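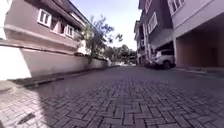

The question that came in from the Protlow office was why we should buy anything this year when the couriers we already pay can walk up a lane. A fair question, and the person who sent it went on to ask what happens to the money if the machines can't handle the paving. I'll start with that one and leave the slides on the hardware for the end.

Slide 2. Where the money goes now
Read the total out loud, then move on. Most of the people in the room have seen the courier bill. What they haven't seen is how much of it is the last stretch, from the gate to the door. Narkance has 402 addresses on private lanes, and vans are not allowed to wait on most of them. The courier parks outside and walks. We pay for the walking.
Pause here for questions. Somebody will ask about bikes. Bikes were priced last year and the paper is in the shared folder.

Slide 3. What the lanes are like
Block paving, herringbone, low curbs along the sides, walls close to the lane. Carports behind a raised kerb at the bricks, so a car can nose out. Hard shade next to full sun.
Say why each of these costs money. Paving joints mean larger wheels and a better suspension, and that moves us up one model in the Pimametti price list. Strong light and shade mean we should not accept the basic camera. Carports mean low-mounted sensors on both sides, and on the cheaper model those are an extra.
Don't go through the specs. The table is in the handout.

Slide 4. Buy, lease or wait
Three columns. Take them in this order.
Lease: higher monthly cost, the supplier swaps out broken units, we can hand everything back after a year. Batteries included.
Buy: cheaper from the third year on, if nothing big breaks. Batteries are ours. So is storage, and so is whatever is left when the model is discontinued.
Wait: costs nothing on paper. The courier contract renews in September, though, and the new rate will be higher whether we like it or not.
My recommendation is to lease 2 units and keep the couriers on for everything heavy. Say it plainly and don't soften it. Last time I left the recommendation to the final slide and half the room had gone to the other session.

Slide 5. The parts people leave out of the budget
This is the slide to slow down on. If time is short, drop slide 6 and keep this one.
– Mapping. Somebody has to drive or walk every lane before a unit goes out alone. Takeda quoted 74 hours for our area. Check whether that includes a second pass after the leaves come down. I asked and have no answer yet.
– Charging. The Narkance depot has the outlets but the circuit is old. Electrician's estimate still to come. I have put in 900 dollars as a placeholder, and it is marked as a placeholder in the handout.
– Staff time. A unit that stops has to be fetched. In the first months count on one person being on call for the whole delivery window.
– Insurance. The quote depends on top speed. Ask for the walking-speed rate.
– Permission. Private lanes belong to the residents. A letter to each association, and a meeting where they want one. No line for this in the first draft of the budget, and there should have been.

Slide 6. Timeline
Order form ready by summer, lanes mapped before the courier renewal, first deliveries after that. If the mapping slips, extend the courier contract by one quarter. There is a clause for it.

Slide 7. What would make us stop
Have this ready because the Protlow question will come back in the room. We stop if a unit needs fetching more often than once a day after the first three months. We stop if two or more associations say no, as the routes no longer join up. In either case the lease ends at twelve months and the loss is the mapping plus the wiring.
The wiring stays useful. The depot wants it for the electric vans anyway.

Leftover notes
Handout is double-sided, print it before going over. The clicker at Narkance skips slides, use the keyboard.
Figures in the handout are as of June 6, 2019. Pimametti may change the list price after that, so say so when you get to slide 4.
Leave ten minutes for questions.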